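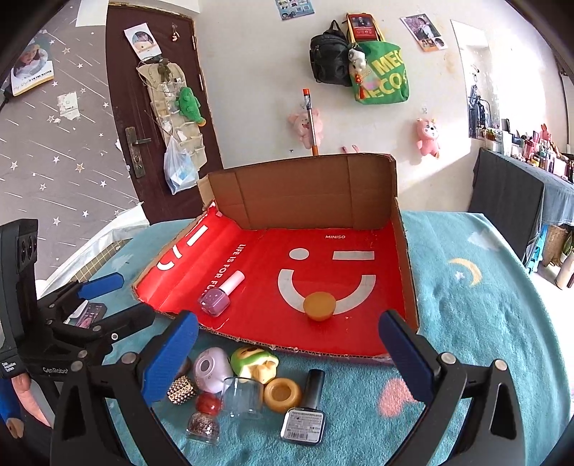

## Week 4: What a box can and can't tell you

Reading for this week: the Istton handout on packaging, pages 26 to 31. Skip the foreword, which was written by someone selling cartons.

The usual claim is that printing the inside of a box makes people like the shop more. A slogan under the lid, a winking face on the bottom, a bright lining, and supposedly the buyer comes back. I have taught this for years and I am still waiting for decent proof.

**The Wonenero survey.** 1,647 buyers were asked if they "noticed and enjoyed" the inside of their parcel. Two things in one question, so a yes could mean either. And 70 per cent said yes, on a form that came in the parcel. People who had already binned the box did not fill it in.

**The Ruangrit trial.** Better. 400 orders, half in plain boxes and half in printed ones, picked by order number. Repeat buying was slightly higher for the printed half. But the printed boxes went out in July, during a sale, and the plain ones mostly before it. Chanida Wannasri raised this in last year's seminar and I have no good answer for her.

**Nunberg's "second life" idea.** A cheerful box gets kept and used for odds and ends, so the name stays in the house. Maybe. Plain shoeboxes get kept too. Before you quote Nunberg, find where he compares the two. I couldn't.

Terms you need:

- *recall*: can the buyer name the shop later, without help?
- *liking*: what they say when asked
- *repeat rate*: what they do with their money

Most of the articles on the list measure the second and talk as if it were the third.

### For the seminar

1. Rewrite the Wonenero question so that a yes means one thing.
2. Work out how you would rerun the Ruangrit trial on the same budget.
3. Bring one box from home, any shop. Be ready to say why you kept it, even if the reason is dull.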